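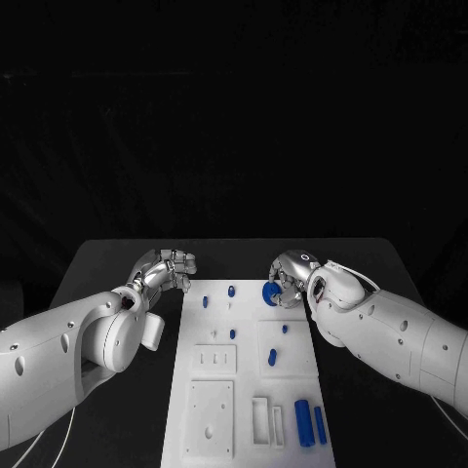 Notes on Sorting a Household Archive

Posted in: Family Papers
Filed by Esperanza Halvorsen

The papers of the Halvorsen household came into my care in June, in cartons that had been stored on the upper floor of the former Baptiste building in Jeltthorpe. They include letters, receipts, school certificates, seed catalogs, two account books and a large quantity of loose photographs. This post sets out the procedure I have adopted for them. Relatives who hold related material are asked to read it before sending anything further.

Order of work

The cartons are opened one at a time, and a carton is closed before the next is begun. Each item receives a number in soft pencil on the back, in the lower left corner. Numbering reached 534 at the end of the second carton. Items that were found together stay together, even where the reason for the grouping is unclear. A receipt for roof slates was found folded inside a letter concerning a christening, and both have been kept in the same sleeve under consecutive numbers.

Paper clips, rubber bands and pins are removed. Staples are left in place unless they have rusted. Adhesive tape is not removed under any circumstances, as my one attempt took the signature off a letter from Clarkutska that I had very much wished to keep.

Correspondence

The Clarkutska letters form the largest single group, with 88 items identified to date. Most are from my great-aunt to her sister. They concern the price of coal, the health of a horse, and a disagreement over a sewing cabinet that was carried on for several years and is still unresolved in the last letter I have read. The handwriting is small and the ink has faded to light brown. I read them in the morning, near the north window, and stop after an hour.

Envelopes are retained with their letters. Where an envelope is empty it is filed by postmark. Several postmarks are illegible, and these have a folder of their own.

Photographs

Photographs are held by the edges and stored upright. Names are recorded only where they are written on the print or where two relatives agree independently. I have been asked to relax this rule and have decided against it. The woman in the straw hat, who has been claimed by three branches of the family, is entered in the list as "woman, straw hat."

Scanning is limited to 30 items per session. The files are kept on two drives, one of which is held at my brother's house.

Supplies

Folders and sleeves were ordered from Skostetura. The first delivery was in the wrong size and was exchanged without charge, although the exchange took most of a month. I now order letter size for nearly everything and legal size for deeds only.

Requests to relatives

Please do not write on any item, and please do not sort anything before it reaches me. Copies of individual letters can be supplied on request. The account books are not available for loan at present, as the binding of the earlier volume has separated and I am waiting for an estimate on the repair.

The third carton contains mostly seed catalogs. Anyone who would like one of the duplicates should let me know which years are wanted.

Comments are open.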